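Ticket 3050
Product: Bonosent hinged tip box, purple rack
Opened by: Neusa Macedo, Cronin lab
Handled by: Aisling Breathnach, Gimberg customer support
Priority: normal
Status: closed
Subject: Rack does not sit flat in the base, lid does not close on one side

Neusa Macedo, 9:12
Good morning. I want to report a problem with the tip boxes from our last delivery. The lot number on the carton is 1341. When I put the purple rack into the clear base and press it down, three corners go in and one corner stays a little higher. If I press on the high corner it goes down, and then the corner on the opposite side comes up. It is the same feeling as a chair with one short leg.

After this the lid also has trouble. It comes down over the rack, but on the front side it does not click. I can close it if I press with two hands, and later when I come back it is open again by a few millimeters. For us this matters, because the boxes are kept with the lids closed between the uses and we don't want dust in the tips.

I did not see this with the boxes we bought before. They look the same to me, same purple, same clear plastic. I checked 17 boxes from the carton before writing, and the problem is not in all of them. I put the bad ones on a separate shelf with a piece of tape on each.

Aisling Breathnach, 9:48
Hi Neusa, thanks for the clear report. Could you tell me a few things so I know where to look?
– Were the boxes washed or autoclaved before you noticed the high corner?
– Do you keep the racks and bases in pairs, or do they get mixed?
– What kind of surface are they standing on when you load them?

Neusa Macedo, 10:25
Thank you for the fast answer. I try to reply in the same order.

They were autoclaved one time, before first use, on the normal cycle we use for plastics. We take the boxes out after the chamber is cool, but I have to say they were stacked, four high I think. I was not the person who loaded it.

The racks and the bases get mixed. When we refill, we lift out the racks, we put all the bases together on one side, and afterwards any rack goes in any base. It never was a problem with the older boxes, so we have no system for it.

The surface is the glossy wood-grain one, quite smooth. It has some small dirt on it from time to time and I wipe it before I start. I also tried the same boxes on the steel bench next to the sink and the high corner is still there, so I believe the surface is not the cause.

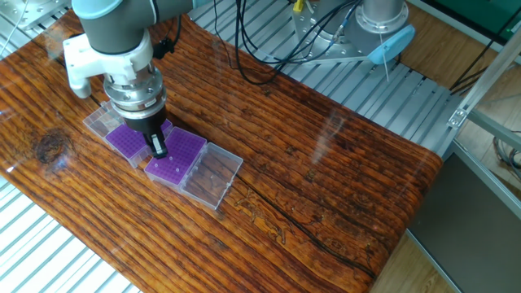
Can the purple racks be exchanged between the bases of different lots?
Racks and bases from different lots should go together, but a base that has changed shape in the autoclave will hold any rack badly, so test each base with a rack you know is good.

Aisling Breathnach, 11:03
Stacking in the autoclave is my first suspect. The bases are the softer part, and with weight on top the walls can bow inward a little. You would hardly notice it by eye. Could you do this for me:

1. Take one rack from your older boxes that you are sure is flat. Put a dot of marker on it.
2. Place it in each of the taped bases, without tips, and press in the center only.
3. Tap each corner with a fingertip. Write down which ones rock.
4. Do the same with the bases that were fine.
5. For the lids, open them all the way back before you close them. Don't bring the lid up from half open.

Please leave the tips out during the test. A full rack flexes a bit and gives a false result.

Neusa Macedo, 13:40
I made the test over lunch. Here are my notes, I hope they are readable.

Marked rack in the taped bases: it rocks in all of them except one. In that one it sits well, and the lid closes with a normal click. I think the original rack of this box was the bad part, so I moved the tape from the box to the rack.

Marked rack in the good bases: no rocking.

Racks from the taped boxes in a good base: they sit flat, except the one I wrote above. So you are right, in most cases the base is the cause and the rack is innocent.

With a steel ruler I looked along the long walls of the bases. On the bad ones there is a thin line of light between the ruler and the wall in the middle part. On the good ones there is no light, or so little that I am not sure.

About the lids. I did not know that there is a correct way to open them. Some of my colleagues open the lid only until it stands by itself, then they work, and then it falls down on the hand. I now put the lid fully back until it lies on the surface. In the good boxes the click is better when I do so. In the bad bases it changes nothing.

One more thing, maybe not important. In our room the ceiling lights make strong reflections on the surface and on the plastic. When the rack is in the box it is difficult to see if one side is higher. I find it easier with the finger than with the eye. I lay one finger across the edge of the rack and the edge of the base and move it along slowly.

Aisling Breathnach, 14:15
That is very good work, thank you. The finger check is a nice one and I'll pass it on to our product people.

The result fits with bowed bases from the stacked cycle. I can send replacement bases for the ones that rock, and one rack. Lids you can keep, as they transfer over: hold the lid at a right angle to the base, push gently toward the hinge side and lift. It should come off without force. If it resists, stop and try the other end of the hinge first.

How many tests did you do on the lids after moving them fully back? I would like to know if the click stays good after repeated use.

Neusa Macedo, 15:30
I opened and closed one good box 39 times while I waited for a centrifuge run. The click was the same at the end, as far as I can hear. My colleague asked me to please stop.

I also tried to take off a lid as you explained. The first one came off easily. The second was hard, and I started from the other end of the hinge and then it was fine. When a lid is off I stand it beside its box, because if I put all the lids in one pile I cannot say later which one belongs to which. 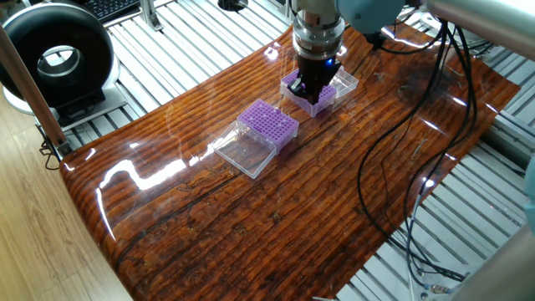 Purple racks in their clear boxes, one lid upright next to the box and the other lid lying open.

Neusa Macedo, 15:34
I forgot to ask. Is it allowed to use the bad bases for something else? They are still good containers. We have at Cronin a lot of small things without a home, for example the caps and the spare O-rings. It would be a pity to throw them.

Aisling Breathnach, 16:02
Please do keep them, only mark them clearly so they don't come back into the tip cycle. A permanent marker line on two sides works well. The replacement bases go out with Riltau, and you will get the tracking by email.

For the autoclave from now on: single layer, lid resting loosely on top and not clicked, and let them cool to room temperature before anyone puts weight on them. If you are short of space, do two smaller loads. Old boxes can also bow if they are stacked hot, so I would treat both lots the same.

Neusa Macedo, next morning, 8:50
I printed these instructions and put them on the door of the autoclave, with a small drawing. I also wrote on the sheet that the lids must be opened completely back.

We changed how we refill too. Each base now has a letter on the outside and the same letter is on the rack, on the short side where it does not disturb the reading of the rows. It takes a little more time when we put everything back. If a corner comes up again, at least I will know in which pair it happened.

Neusa Macedo, 11:20
The parcel arrived. I tested all new bases with the marked rack before the autoclave and none of them rocks. Then one cycle, single layer, lids loose, cooled until I could hold them with no gloves. Tested again: none of them rocks. The old lids went onto the new bases without a problem, except one which is a little stiff to open. It closes well, so I will use it as it is.

For me the ticket can be closed. Thank you, Aisling, for the patience with my long messages.

Aisling Breathnach, 11:41
Glad to hear it. If the stiff lid gets worse, reply to this ticket and it will open again by itself. Closing now.

Resolution: bases deformed by stacking during autoclave cycle. Replacement bases and one rack supplied. Customer advised on single-layer loading and full opening of lids.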